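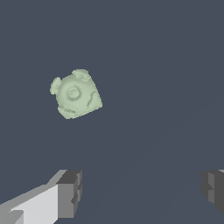
Malou Eskildsen wrote:

> I've read the draft of the leaflet on alcohol for the lower years and I'm not against it. My worry is the reading age. Page two has "dependency", "peer influence" and "moderation" in one paragraph, and my younger group would stop there. Could we try it as a short story with speech in it? Mevcombe did one on road safety and the children took it home without being told to.
>
> Also, who is paying for the printing? The last thing I saw said 376 copies, and that doesn't cover my school and Halldóra's together.

Malou, thanks, and sorry for the slow answer. I'll take the second point first as it's shorter.

The 376 was for the trial only. The full run is 2249 copies, and the quote from Prinero covers that with folding but not delivery. The education office has agreed to pay for the printing. Delivery comes out of what was left from the poster budget. If your school can collect its own boxes from Nivico, please tell me, as it saves us a van.

On the wording, I agree about page two. I've taken out "dependency" and "peer influence" and put in plain sentences. "Moderation" has gone as well, because Ayane pointed out that it suggests there is a right amount for an eleven-year-old. 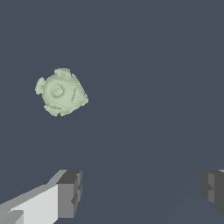
As for turning it into a story, I would like to, but I don't think we can do the whole leaflet that way before the schools go back in August. What I suggest is that pages two and three become one story, and the back page stays as it is, with the phone number and the list of people a child can talk to at school. The middle would be a boy at his cousin's party who is offered a drink and doesn't know what to say. Ayane has written a first version. It comes to over 3 pages at present, so it needs cutting by about half, and the uncle can probably go.

Two things I would like opinions on from the list:

- Should the boy ring home at the end, or should it stop before we know? Ívar prefers it to stop, so that the class can talk about it. I think the younger ones will want to be told – but I teach the older ones, so I may be wrong.
- Do we name the drink? The Hjaltadóttir leaflet called it "alcohol" all the way through and some pupils asked whether that included cider.

We had 123 forms back from the trial. Most of the comments were on the length. A fair number of parents asked for something aimed at them, and Halldóra has offered to draft a single sheet for that. It would be a separate job with its own money, so please don't send changes for it yet.

Comments on the story to me or to Ayane, please, and not to the printers. They had two different versions of the cover last time and set the wrong one.

Malou, could you also check the school names on the back? I still have yours under the old spelling.

Védís

--
Védís Grímsdóttir
Schools leaflet group, June 2026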